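Written rules for recording chores at home

9 January 2019

I have been doing home recording work for the Tramell project since May. The work is simple to explain. I do ordinary chores with a hand-held gripper in place of my fingers, a camera on my head takes it all down, and the recordings go off to be used for teaching robot arms. I fold, wipe, stack and sort. A full batch is 45 recordings, and I send in a batch when I have the time.

The project gives us a guide. It is 20 pages long and most of it is fine, but it was written by people in an office and it spends four pages on file uploads and half a page on how to set up a room. I started keeping my own list of rules on the back of it. A few people who do the same work have asked me for it, so I typed it up. These are the rules I use, in the order I use them.

Rule one is to pick the surface before picking the task. I made the mistake of doing this the other way around for weeks. I would read the task sheet, get the clothes out, and then go looking for somewhere to put them. A kitchen table is a good surface for dishes and a poor one for a bath towel. A bed is good for clothes and bad for anything that has to stand up. If the surface is wrong, I end up shifting things with my free hand, and the guide says the free hand stays out of it unless the task sheet calls for it.

Rule two is to pull the sheet tight if the work is on a bed. A loose sheet bunches up and the gripper picks up sheet and shirt together. The guide doesn't require this. I think it should. I use a fitted sheet in one plain color and leave the comforter and pillows off. Patterned sheets are allowed, and I know the reviewers like some variety, so I switch sheets between batches and never in the middle of one.

Rule three is to leave the room as it is. This one took me longer to accept. My first thought was to clear everything away so it looked neat. A reviewer sent back a note saying that homes have things in them and the robot will have to work in homes. So now I clear the surface I am working on, within reason, and I leave the rest of the room alone. The exceptions are mail, pill bottles, family photos and anything with an address on it. Those go in a drawer before I start, every time, and I check again before the first recording.
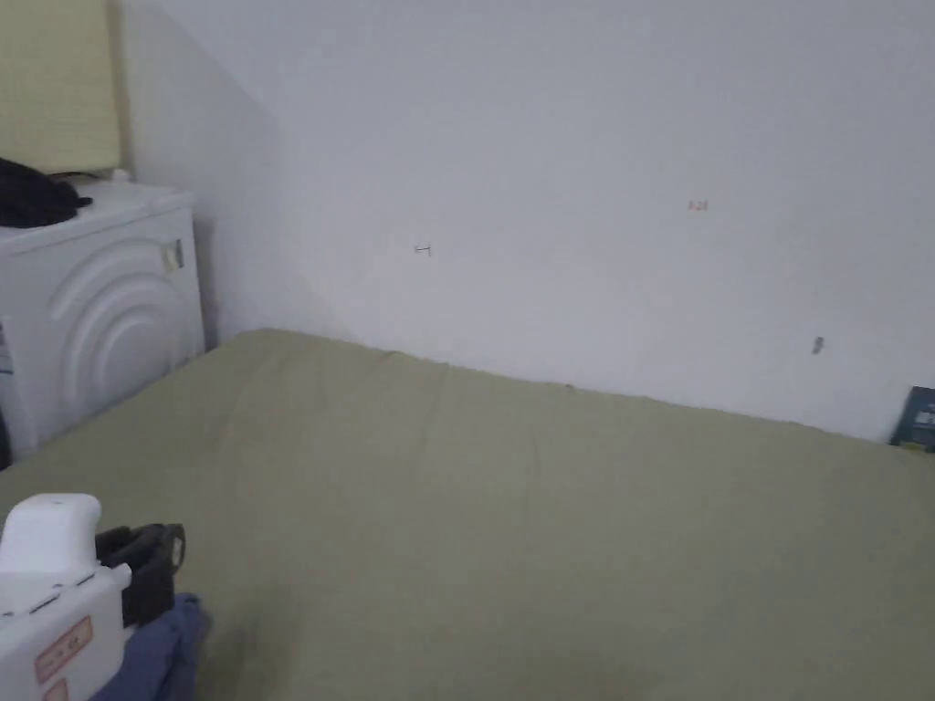 Gripper just above the green sheet, blue cloth on it, plain wall behind.

Rule four is about where to stand. I face a wall if I can. A window behind the work makes the camera darken everything else, and a mirror means I am in the recording, which gets it thrown out. Facing a door is risky if other people live with you. The guide says that anyone who might walk through has to be told in advance and has to agree. I go a bit further and tell them the start and end times.

Rule five is light. Even light is better than strong light. I turn off the lamp and use the ceiling fixture. Hard shadows from a side lamp move when I move, and I have had recordings marked down for it. If the sun is coming in sideways, I wait.

Rule six is to check the gripper before each session and once in the middle. I open and close it ten times, look at the pads for lint, and make sure the strap is snug but not so tight my hand goes numb. Labels on the housing stay on. I know of one person who peeled hers off because they looked messy, and Tramell had to mail her a replacement unit because they could no longer match her files to it.

Rule seven is to drop things honestly. If the gripper loses a sleeve, I pick it up with the gripper and carry on. I don't stop and start over, and I don't help with my other hand. The guide is clear on this point and I agree with it. A recording where something slips and gets picked up again is still a good recording. The only time I stop is if something falls on the floor out of reach, or if somebody comes in.

Rule eight is breaks. The guide allows two hours without a break and I think that is too long. I stop at 47 minutes, an odd number that comes from a kitchen timer with a sticky dial. My wrist was sore for most of the summer until I started doing this. Rarthorpe, the firm I did a little of this work for before Tramell, had no rule on breaks at all, and I would not go back to that.

I have passed 3,570 recordings now, counting both projects. My rejection rate went down after I began following the list, mostly because of rules three and four.

There are two things I would like to see added to the official guide. One is a page on pets, which are not mentioned anywhere. The other is a plain statement on how long room footage is kept. Arancibia handles the storage, and their notice does give a period, but it is in a separate document that I had to ask for. It ought to be on page one.

I'll update the list when the new guide comes out. If you record in a small apartment and have a good way of dealing with mirrors that are fixed to closet doors, leave a comment. I have been hanging a bedspread over mine and it keeps sliding down.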